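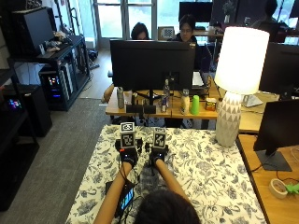 Table with printed cloth and lamp, Fekby room.

Call for participants: folding and sorting at a table

Flolport is looking for adults to take part in Seraseck, a study of how people handle household cloth and small loose items while seated. Sessions run in June at the Fekby room, second floor, Sangkhawat building.

The work
You sit at a table with a patterned tablecloth and carry out short tasks from a printed list. Most of them involve fabric: flattening a crumpled cloth, folding it in half and in quarters, rolling it, turning it over, moving it to a marked side of the table. Each task is repeated several times. Speed is not scored. If a fold comes out uneven, leave it and go on to the next line of the list.

The table stands in a shared office room, and other people may be working at the desks during your session.
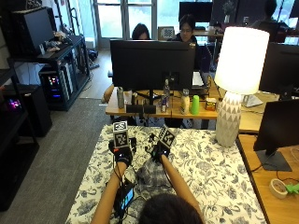 Cloths vary in size and weight. Thin cotton is the slowest to fold neatly, and a part of the list is reserved for it. Plaid and striped pieces are included so that the printed lines can be used as a guide for the edges. All cloths are washed without scented detergent.

The second half of the session covers small items. Participants separate cables, coil them and place each item in a tray. Sorting is by type first, then by size.
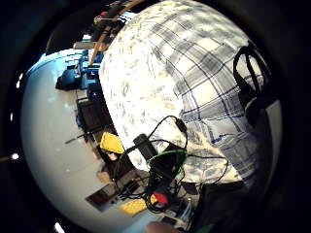

Plaid cloth with black and green cables.

Requirements
Age 18 or over
Able to sit and use both hands for the full session
Able to read short written instructions in English
No current injury to the hands, wrists or shoulders
Short sleeves; rings, watches and bracelets removed

Left-handed applicants are welcome. Experience in laundry, tailoring or packing work is neither needed nor a drawback — please state it on the form.

Time and pay
One session lasts 170 minutes, including a break of 30 minutes. Payment is $250 for the completed session, made by bank transfer. A participant who stops early is paid for the time worked. Travel costs are not refunded.

Records
The task list and the results are stored under a number. The study already holds over 3,000 completed tasks from earlier sessions.

How to apply
Fill in the form at the Flolport front desk or ask for it by email. State your preferred hand and two possible time slots, morning or afternoon. Places are given in order of receipt.

Posted May 19, 2026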